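Workshop Tips: Setting Up a Flower Table for Recording Sessions

By Trinity Szabo
8 March 2023
20 comments | 200 shares

I have been arranging flowers at one end of a bench or another for most of my working life, and for the past while I have been doing it with a pair of gripper arms, collecting demonstrations so that a learning system can pick up the knack. People write in and ask how we keep the table going without losing half the afternoon to fuss, so I have gathered the habits that have served us best. Most of them would do just as well for anybody with a craft bench and a box of artificial stems.

Start with the stems. New ones come out of the packaging squashed and folded, and a folded stem will teach your arm all sorts of strange corrections. Bend each one gently back to a line you are happy with, then leave it overnight under a folded towel. If the leaves are creased, a hair dryer on its lowest setting will relax most of them - keep it moving, and keep it well away from the petals.

Choose flowers in colors that stand apart from the table. Red is a joy for this. White blooms on a pale wooden top take a bit more care, and ones with some dark veining in the petals are much easier to make out in the wrist view than plain ones. Before you buy a whole box, lay a single stem down, look at it through the wrist camera, and see whether you can tell where the petals end and the wood begins.

Now, the laying out. I used to set every bunch down parallel, like cutlery, and I was so pleased with how tidy it looked! Then Demetrius Mercado, who goes through our recordings, pointed out that I had given him the same reach over and over again. These days I let the bunches fall at different angles, and I let some of them overlap. An arm that has only ever met a neat row will be lost the first time a leaf crosses another leaf. 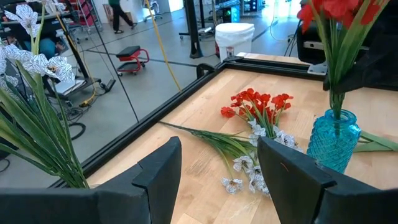

Photo: Platutia workshop

With a narrow-necked vase like the turquoise one, bring the stems in from straight above and keep hold of them low down, close to the rim. Gripping up near the blossoms feels natural to the hand, I know, but the bottom of the bunch swings about and you end up chasing the opening. See-through glass is a help to whoever is driving, too, as you can check where the stem ends have got to before you let go.

A top-heavy bunch will tip a light vase. Put a handful of glass pebbles in the bottom, or a dab of museum putty underneath, and try it by hand before you record anything. Wipe the glass between sessions with a dry microfiber cloth. Spray cleaner leaves streaks, and streaks catch the light in every clip.

Go slowly on the release. Open the fingers, count to 4, and only then back away. If a leaf has caught on a fingertip you will notice it during the count, and you can ease it free as part of the same demonstration. Keep those clips! A calm little recovery is worth having, and I label ours "caught leaf" so they can be found again.

Do your labeling as you go along. I keep a pad next to the controls and write down the clip number, which stems I used, and one or two plain words on how it went. Our set stands at 1528 clips now, and the ones I meant to write up later are still the ones that give Demetrius a headache.

Last of all, give the wood a rub with fine sandpaper when it starts to feel rough under your palm. Leaves snag on raised grain. Brush the dust off well, and wipe the gripper pads while you have the cloth in your hand.

20 comments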